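Can a robot fold my laundry yet?
Feb 11, 2025

I have been asking some version of this question since I was a kid standing in front of the dryer with my arms full, and I finally feel like the answer is getting interesting.

Laundry is my favorite test for home robots, and I will argue with anyone about it. Dishes are hard too, but a plate is the same shape every time you look at it. A towel has no shape of its own. Drop it twice and you have two completely different problems (try describing a heap of cloth to somebody over the phone and you'll see what I mean). You have to find a corner, and half the time the corner is hiding underneath.

So I've been following the two-armed tabletop setups pretty closely since September, and I love them. No legs, no face, no voice. Just a pair of arms, a flat surface and some cloth.
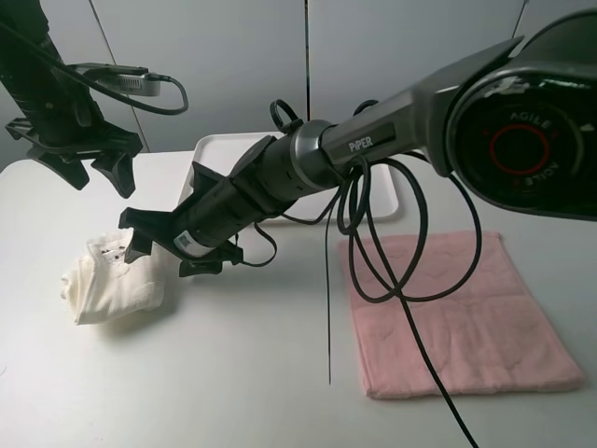
My friend Rami Karaki thinks I'm too easily impressed. His position is that a chore isn't done until it's put away, and he's right that folding is the middle of the job. Someone still has to empty the dryer, turn the socks right side out, carry the pile upstairs and shove it in the closet. He timed himself on a full basket last month: 40 pieces, start to finish, while watching a hockey game and losing an argument with his brother-in-law. I don't know of a home machine that could do that whole run, argument or no argument.

But look at which parts have started to move! A few years ago I'd have told you grippers were hopeless with fabric. Two stiff fingers, no skin, no feel for whether they've picked up one layer or three. That last one is still the thing I watch for. When I fold a towel my fingertips tell me right away if I've grabbed too much, and I rub the layers apart without thinking about it. A robot with a camera near its fingers has to work that out mostly by looking, and towels are fuzzy and the same color all over.
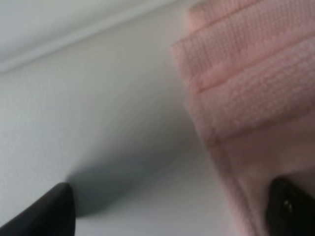 Folded pink towel, seen from between the gripper's fingers.

Pui-shan Lo, who used to manage the linen room at a hotel in Besley, wrote to me after my last post to say that I was ignoring the boring stuff. Her old crew cared about edges: hems lined up, fold facing out, every stack the same height so it fit the shelf. A towel that's merely folded would get sent back. I hadn't considered that at all, and now I refold my own towels. Thanks, Pui-shan.

My guess for the order things arrive in, for whatever it's worth – flat towels first, then pillowcases, then T-shirts, then a long wait, then fitted sheets. I can't do fitted sheets either. I ball them up and close the door.

Next time I want to get into loading dishwashers, where I'm a lot grumpier.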